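Wer zum ersten Mal einen zweiarmigen Roboter per Fernsteuerung durch eine Aufgabe führt, ist hinterher meistens müde im Nacken und ein bisschen enttäuscht. Das geht vorbei, versprochen! Ich habe die Schritte so aufgeschrieben, wie ich sie neuen Leuten am Steuerplatz zeige, am Beispiel unserer Kürbisaufgabe in der Simulation: zwei kleine Kürbisse in einer Schublade, zwei Arme, und beide Kürbisse sollen heraus.

## 1. Szene laden und Hände ausrichten

Startet Hisinora und wählt die Szene »Sideboard«. Bevor ihr die Kopplung einschaltet, haltet beide Controller bequem vor dem Bauch, Ellbogen locker am Körper. Wer schon beim Koppeln die Arme streckt, hat später keinen Weg mehr nach vorn, und gerade in die Schublade hinein braucht man ihn. Die Skalierung stelle ich für diese Aufgabe auf 70 Prozent. Das fühlt sich anfangs zäh an, aber die Finger bleiben ruhiger.

Fahrt danach einmal ohne Aufnahme hin und her, öffnet und schließt die Greifer und schaut euch an, wie die Handgelenke auf eure Drehung antworten. Nehmt euch dafür ruhig die Zeit für einen Schluck Kaffee.

## 2. In die Schublade hineinfahren

Kommt mit beiden Armen von vorn und oben, jeder auf seiner Seite. Der linke Greifer gehört zum linken Kürbis, der rechte zum rechten, und dabei bleibt es die ganze Vorführung über. Kreuzende Arme sehen lustig aus, verderben aber die Daten (ich habe einmal einen ganzen Vormittag davon wegwerfen müssen).

Haltet die Backen beim Absenken offen und zielt auf die gerippten Seiten der Kürbisse, den kurzen Stiel lasst ihr in Ruhe. Beim rechten Kürbis wird es zur Schubladenseite hin eng, deshalb setze ich die Finger dort zuerst an und ziehe links nach.

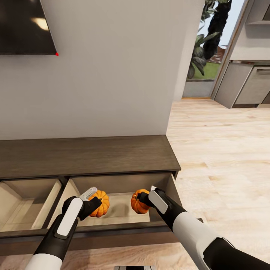
## 3. Greifen und anheben

Schließt den Greifer langsam, bis der Kürbis sich nicht mehr dreht, wartet einen Atemzug und hebt dann senkrecht an. Rutscht er weg, setzt neu an und nehmt weiter auf. Solche Korrekturen sind wertvoll, das Modell lernt daraus eine Menge. Isla Dunbar hat mich davon überzeugt, früher habe ich jeden Wackler gelöscht.

## 4. Speichern und durchsehen

Eine Vorführung sollte unter 90 Sekunden bleiben. Danach mit »Behalten« oder »Verwerfen« bestätigen und die Szene zurücksetzen. Seit August haben wir fast 224 Durchgänge im Ordner `sodis/kuerbis`, und die brauchbarsten stammen von Leuten, die nach einer halben Stunde Pause gemacht haben.

Falls die Arme nach dem Zurücksetzen zittern, löst die Kopplung, legt die Controller kurz ab und koppelt neu.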